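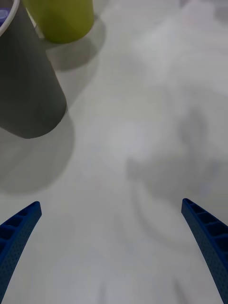
Gray container on the table, with something purple-blue in its mouth. See item 2.

Imrie House Residents' Association
Minutes of the March meeting, held in the common room

Called to order at 7:10 p.m. Nine residents present, which meets quorum. Minutes of the previous meeting were approved after the word "resolved" was struck from the paragraph on the dishwasher. The dishwasher still leaks.

1. Common room supplies

The supplies budget for the quarter was $500. Receipts handed in come to $135. The management company, Dukard, has a figure of $121 on its statement. The secretary was asked to explain the $14 gap and could not. One resident suggested a returned deposit. Another asked what deposit, and from where. No answer was given. The item stays open until Dukard sends a copy of whatever it is working from.

A resident asked why any of the $500 should be renewed when so little of it was spent. The reply was that money not asked for tends not to come back. Several people found this a poor argument. No vote taken.

2. The dark gray container

It has a white rim and stands on the pale table in the common room. At the last meeting it was proposed as a place for small items left behind. Opinion tonight was that a container with no label will be used as a trash can by half the building and as storage by the other half.

The question was raised of what the purple-blue thing inside it is. Three residents offered three answers. None of them had taken it out to look. It was agreed that whoever is next in the room will do so, and it was pointed out that this is the same as assigning it to no one. The secretary then volunteered.

Motion: put a label reading LEFT ITEMS on the container and try it until the next meeting. Carried, 6 to 3. Those against asked the minutes to show that they expect to be discussing this again.

3. The Clultik shelving

Clultik has offered the building a set of wall shelves at a reduced price in return for a notice in the lobby. The flyer says the shelves "transform shared living." A resident asked for that sentence to be read aloud twice. Nothing in the flyer gives a weight limit or says who repairs the wall afterward.

Agreed to write back with those two questions and to put up no notice in the meantime.

4. Drinks and bottles in the common room

Complaints continue about drinks left on the table. The bottle discussed was a Korean pear drink with a red cap, mostly empty, with the cap on. One side held that a capped bottle is somebody's drink and should be left alone. The other side held that a mostly empty bottle is recycling whose owner has not admitted it.

Much time was spent on how empty is empty. A proposal to throw out anything below one quarter full was withdrawn when its author was asked who would be measuring.

A resident wanted to know if the plastic can go in the blue recycling bin with the label on. The Grusent pickup sheet on the noticeboard was consulted and says "clean containers." It does not mention labels or caps. One person was sure caps must come off. Another was just as sure they must stay on. The secretary will call Grusent, with the warning that the last call to them ended on hold.

Motion: drinks left in the common room overnight will be emptied and recycled the next morning, capped or not. Carried, 5 to 4. It was noted that the motion does not say who does the emptying. An amendment to fix this found no seconder.

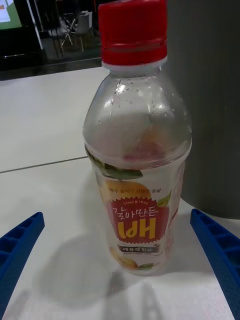 5. Table surface

The white table has a thin dark seam where two sections of the top meet. A resident believes crumbs and spills collect there and wants the sections pushed tighter together. Another has tried and says they do not move. A third doubts it was tried very hard.

Agreed to look under the table before spending anything. Tape was suggested and turned down on looks.

6. Other business

The hallway light on the second floor has been reported to Dukard again. Their answer was the same as before, word for word, including the typo.

A request for a second key to the common room closet was put off, as the first key could not be produced.

Actions
Secretary: ask Dukard about the $135 and $121 figures.
Secretary: look in the gray container, then label it.
Secretary: write to Clultik about weight limit and wall repair.
Secretary: call Grusent about caps and labels.
Open: check the underside of the table.

The secretary asked for it to be recorded that four of the five actions have the same name beside them.

Meeting closed at 8:35 p.m.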